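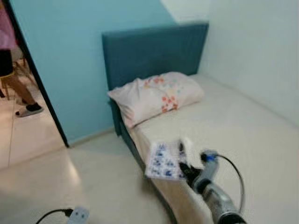

ok thread on what we've been doing with Skaketti since May. short version: we stopped telling the policy where the object is and started telling it how sure it's allowed to be. The paper sheet is the one I care about most. Thin, floppy, white on an off-white bed, and the only thing with any contrast is the blue printing on it. Depth gives you almost nothing there.

2/ method, fast. policy puts out a short chunk of actions plus a spread for each step. spread small = run the whole chunk. spread big = cut it short, look again, replan. that's it. no extra sensor, no force feedback, no new head on the vision side

3/ Chaltu Yilma had the idea, I just broke the code for a month

4/ numbers. 576 demos, all teleop, 4 homes. None of the test rooms are in training. Fixed-length chunks got 57 percent on paper pickup and place. Will post the adaptive number when Reece has rerun it, we found a logging bug and I dont trust the old one

5/ what I will say: the failures look different now. Old version would pinch air next to the edge and carry on with the whole motion like it had something. New one goes in, stalls, looks, goes in again. Slower. Sometimes painfully slow. I'll take it

6/ bedding is mean btw. A mattress gives when the fingers push on it so the contact height in your demos is all over the place. Tables spoiled us. Hamdia Gudeta kept saying this and I kept saying we'd fix it with more data. we did not fix it with more data

7/ someone asked why not suction. would love to see you do it on one sheet of paper lying on cloth. seriously, send video

8/ thing I got wrong: I figured the spread would be biggest at the grasp. Nope. Biggest right after, on the lift, when the page starts swinging and every frame of it is blur. Princess Bautista plotted it per timestep and it's one big bump in the same place on nearly every run

9/ so now we cut chunks hardest on the lift, and the grasp itself mostly runs full length. Backwards from what's in our own draft, rewriting that secton tonight

10/ open problem: two sheets stuck together. Spread stays low, policy is very happy, takes both. Confident and wrong. If you have worked on this pls reply or dm

11/ code goes up on the Tekleab page after Reece's rerun. Config for the arm is a mess, sorry in advance, ask me before you touch the gripper limits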